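Section 3: Setting up the table

If you've got this far, the box is open, the big sheet of paper is somewhere under the sofa and you're probably itching to get the blocks out. Good! Setting up a Plistuto table is half the fun, and once you have done it a couple of times you'll have it ready before the kettle boils. Read this section through once before you start, and keep Section 2 (the contents list) handy in case you need to check what belongs where.

3.1 Choosing a place

Any flat, steady table will do. A kitchen table is lovely if you can have it to yourself for an hour. Leave a good clear stretch in front of the panel, enough to lay your forearm down flat, so that blocks can be set out and moved without knocking into each other.

1. Wipe the table and let it dry fully.
2. Stand the panel at the left-hand end, with its black face turned towards the players. Left-handed players can swap ends.
3. Check that it doesn't rock. If it does, slide it a little way along, or fold a piece of card and tuck it underneath.
4. Look at the bottom strip of the white frame, where the row of small round holes is. Nothing should be pushed up against it.

Note: The faint grey arcs on the black face are meant to be faint. They show up better with a lamp off to one side, and it's worth trying a few positions. Evening games look wonderful this way.

Caution: Please don't poke pencils, cocktail sticks or anything else into the holes in the frame.

3.2 Getting the blocks ready

Now for the good bit. Every block has pale sides and a black cap with a slot in the middle, and the slot is where your word slips go. Take your time over this the first time round, as a well-folded slip sits up nicely and can be read from across the table.

1. Stand each block with its cap uppermost.
2. Tear a slip from the pad (refill pad no. 1040) and write one word on it. Large letters, please.
3. Fold the slip once along its length.
4. Lower the folded edge into the slot. Let it rest there; there is no click and no need to push.
5. Turn the block so that the word faces the players.

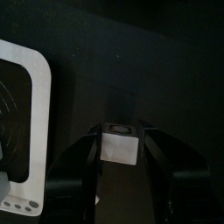 Pick blocks up by two opposite sides, low enough that your fingers stay clear of the slip. Younger players tend to grab from above and crumple the paper, so show them once and let them practise with a spare. They get the hang of it very quickly, and then they won't let you do it for them.

If a slip leans, take it out and fold it again with a sharper crease. If it drops right down, it has been folded too small. Ordinary writing paper works well when the pad runs out, and so do old envelopes. Thick card doesn't fit and may mark the cap.

Tip: Save your best words! We keep ours in a jam jar, and the ones from the first Mistley games still come out now and again.

3.3 Laying out the first row

1. Put the starting block nearest the panel, a hand's width away.
2. Set the next block to its right, with a finger's width between them.
3. Carry on until everyone has placed one.
4. Read the row aloud from left to right. It will be nonsense. Lovely.
5. Decide who moves first and turn to Section 4.

For the Hashemi layout, start at the far end and work back towards the panel. For the Gandar layout, leave the slots empty and hand the slips round, so each player adds a word as the story reaches them. The Gandar is our favourite for a big family table. It gets loud.

Note: Don't rest blocks on top of the panel during play.

3.4 Marks and smudges

Pale sides do pick up fingerprints, especially if there are biscuits about. A dry, soft cloth takes off most of them. For anything stubborn, dampen a corner of the cloth with plain water, wipe gently and leave the block cap-up to dry. Small creases and scuffs come with use and make no difference to play.

Wipe the black face of the panel with the same cloth, dry, in light strokes. A clean paintbrush is good for getting fluff away from the row of holes.

Caution: Never soak the blocks or the panel. Do not use bleach, polish or kitchen spray.

3.5 Clearing away

1. Lift out all the slips before anything goes back in the box.
2. Check each slot for torn scraps. Tip the block over and tap it on your palm.
3. Put the panel in first, face up, with its cloth over it.
4. Pack the blocks beside it, caps up, and lay the pad on top.

If the lid won't close, a block is on its side. See Section 6 for replacement slips and Section 7 for missing parts.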